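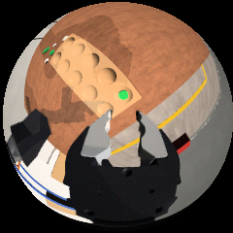
A board with round hollows on a wooden tabletop (computer rendering)

Progress report, Stidgate Security Dialogue Project
20 June 2023

Hi Corrado,

You asked for something shorter than the January report, so I'm skipping the background on who sits on which council and getting straight to where your money went this spring.

The big item was the Lengyel workshop on small states and collective defense. We wanted people who disagree with each other, and boy, did we get them! Two of the former defense attachés wouldn't share a panel at first (old business over a border exercise, don't ask), so we moved one to the afternoon and it all went fine. The session on neutrality ran way over and I let it. We've got a clean transcript, and the English version is with the copy editor.

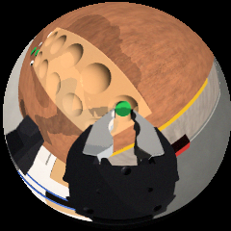

Rendering

The survey is in better shape than I expected. We have 237 completed responses from legislators' staff, mostly people working for foreign affairs members. I'd hoped for more from the opposition parties, and I'm going to keep bugging them through the summer. What jumps out so far is how many staffers like the idea of a regional arms control office but have no idea which ministry would run it. That's a gap we can write about, and I'd like to do it soon, before the budget debates eat everybody's attention.

Now the part you won't love. The Predard briefing paper is late. I had two chapters back from reviewers and both said the sanctions section leaned too hard on one trade ministry's numbers. They're right, so I'm redoing it with customs data from both sides of the border, and 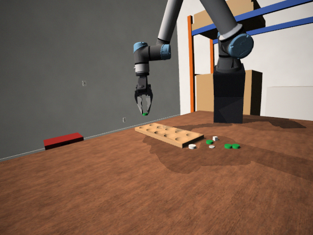 that means the paper comes to you in the fall. I know we promised it for the end of this month. The rest of the draft holds up well, especially the chapter on gas transit, and I can send you that one on its own if your board wants something to chew on.

Money: we're a little under on travel and a little over on interpreting. I'd like to move the leftover travel funds across, if that's OK with you. Interpreters for three languages cost what they cost, and the workshop would've been a mess without them.
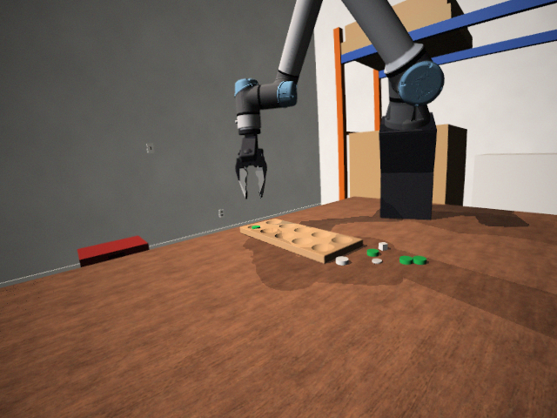

Coming up, we have 5 interviews left with retired negotiators, then the public event in the fall. I still need a yes or no from you on the venue, and a name for whoever is giving the welcome from your side. The updated budget sheet is attached.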